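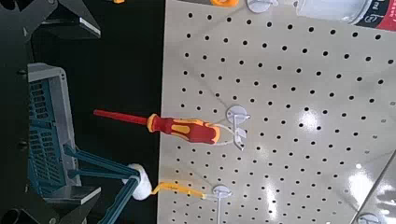

Bram Aerts
Consumer columnist

The supermarket loyalty card has become something you carry to avoid being overcharged, and I think we should stop calling it a reward.

I went into the Salter in Drunstead last week for coffee, washing powder, cheese and a few bits for packed lunches. The coffee had two prices on the shelf. The big yellow one was for members. The small one underneath, which I needed my glasses for, was for everyone else, and it was nearly double. I don't believe anyone at Salter expects to sell that jar at the small price. It is there to make the yellow one look kind.

We are told these are savings. My receipt said I had "saved" more than a third of my bill, and I had bought exactly what I buy every fortnight. Saved compared with what? I would like to see how long each of those higher prices was really charged, and to how many people, before I feel grateful.

So I kept a notebook. Through the first weeks of January I wrote down the shelf prices of the things we eat at home, at Salter and at Van Damme, the smaller shop by the station that has no card at all. By the end I had 212 prices. Van Damme was dearer on fruit and much dearer on nappies. On tins, pasta, bread and milk there was very little in it, provided you had the Salter card. Without it, Salter lost on nearly every line. One notebook in one town proves nothing much, but it was enough to put me off the word "discount". 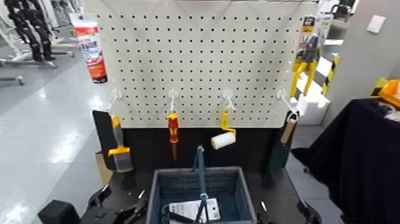 Then there are the points. I have 2,276 of them, built up over almost 4 years, and when I last looked they would not have paid for a decent chicken. They expire if you stop shopping for a while. They can be swapped for days out at places I have no wish to visit, on dates that never seem to fall in the school holidays. My neighbour swears by hers and gets her Christmas drink out of it every year. Good for her, but she spends a great deal more than I do to get there.

The newest idea is the app. Salter's is called Flonumitz, and it sends you offers "picked for you". Mine offered me 200 extra points for cat food. We have no cat. If they are going to keep a list of everything I put in my trolley, I might at least expect them to read it.

I know the reply: nobody makes you join. That is true in the way that nobody makes you wear a coat in winter. My father won't have a smartphone and can't be doing with forms, and he pays the small-print price for his coffee every time. He is on a state pension. I'd like someone from head office to stand at the till and explain to him what his lack of loyalty has cost.

I still use the card - I can't afford not to. But one shelf label with one price on it would do me far more good than points, and I'd happily give mine back to get it.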